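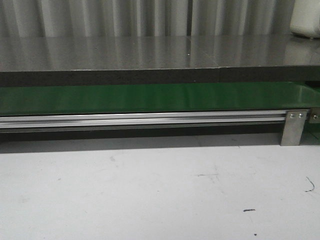
Chapter 8
Reading a Work Cell Before It Moves

8.1 The Stekgate visit

Most students meet their first automated cell on an open day. They stand behind a line on the floor, an engineer starts the program, parts travel, and the visit is over before anyone has worked out what the machine was made of. This chapter takes the opposite order. It begins with the fixed parts of the cell: the conveyor, its side frame, the surfaces next to it, and the marks and seams by which positions can be checked. Motion is left to Chapter 9.

The case used throughout is the demonstration cell at Stekgate, the training hall run by the equipment builder Urrutia outside Skosville. The hall is open to visiting classes on one Monday each month during the school year. The cell transfers small molded housings from a short conveyor to a work surface behind it, and the controller is an Elleck unit of the type covered in Chapter 5. The account is drawn from the notes of Menaka Gunawardena, who led the November session for a class of second-year technicians.

The session had two parts. In the first, which lasted 60 minutes, the class inspected the cell with the drive locked out and filled in a survey sheet. In the second, the cell was run at reduced speed and then at normal speed. Gunawardena's notes record that the questions asked in the second part were nearly all answered by the sheets from the first, once the students thought to look at them.

8.2 What a survey sheet records

A survey sheet lists what is fixed, what can be adjusted, and what moves. The distinction sounds simple but causes trouble in practice. A conveyor belt moves, but the rail beside it does not. A bracket is fixed in use, but it can be shifted by anyone with a wrench, and a bracket that has shifted by the width of a pencil line is enough to spoil a taught position.

For each fixed part, the sheet asks for the following:

Name of the part and the part it is attached to
Method of attachment (bolt, clamp, weld, adhesive)
Any joint or seam that crosses the working area
Surface finish, where it affects sensing
Condition, including wear, residue and loose matter

The fourth entry is often left blank by beginners. Surface finish matters wherever a camera or an optical sensor is used. A glossy surface returns an image of whatever stands behind it, and a vision program may pick up an edge in the reflection that has no counterpart on the surface itself. A matte surface gives fewer false edges but shows scuffs and residue more readily, and these can also be mistaken for parts if the size limits in the program are set too wide.
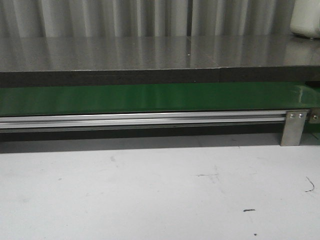

Figure 8.1 Conveyor section of the Stekgate cell. The green belt runs between the dark work surface and the grooved aluminum rail. Note the bolted bracket at right and the reflection of the folded backdrop.

Figure 8.1 should be kept at hand while reading the rest of this section. The rail is an aluminum extrusion with grooves along its length. Extrusions of this class, when made with T-shaped slots, accept nuts that slide to any position before tightening, so that brackets, guides and sensor mounts can be added without drilling. The cost of this freedom is that nothing in the slot itself says where a bracket ought to be. The usual remedy is to scribe or paint a witness line across bracket and rail after alignment. If the two halves of the line no longer meet, the bracket has moved.

The bracket in the figure is held by two bolts side by side. A single bolt clamps a plate but leaves it able to turn about the bolt if the joint loosens. A second bolt at a distance from the first resists that turning. Students should record the number of fasteners for each plate and should not assume that neighboring plates are fastened alike.

The pale surface in the foreground carries a few small dark marks. Marks of this kind belong on the sheet under condition. Their value is practical: when two images are taken by a camera that is meant to be fixed, small marks on a fixed surface should fall at the same place in both. If they do not, either the camera or the surface has been disturbed, and the calibration must be repeated before any position data are trusted.

8.3 Reference positions

The demonstration program at Stekgate holds 137 stored positions, of which 8 are reference positions. A reference position is one that a technician can check against a physical feature, such as the corner of a bracket or the end of a rail. All other positions are worked out from these. The class was asked to choose features suitable for the purpose before being shown the ones the builder had used.

A suitable feature is rigid, easy to reach at low speed, and unlikely to be replaced in normal service. The belt fails the last test. It stretches, it tracks to one side, and it is changed when worn. The backdrop fails the first. Seams between surface panels are usable only if the panels are located by pins or bolts, and this must be confirmed by hand before the seam is entered on the sheet.

Gunawardena had the class repeat the check after about 100 cycles. The procedure for that check, and the form in which its results are logged, are given in Section 8.4.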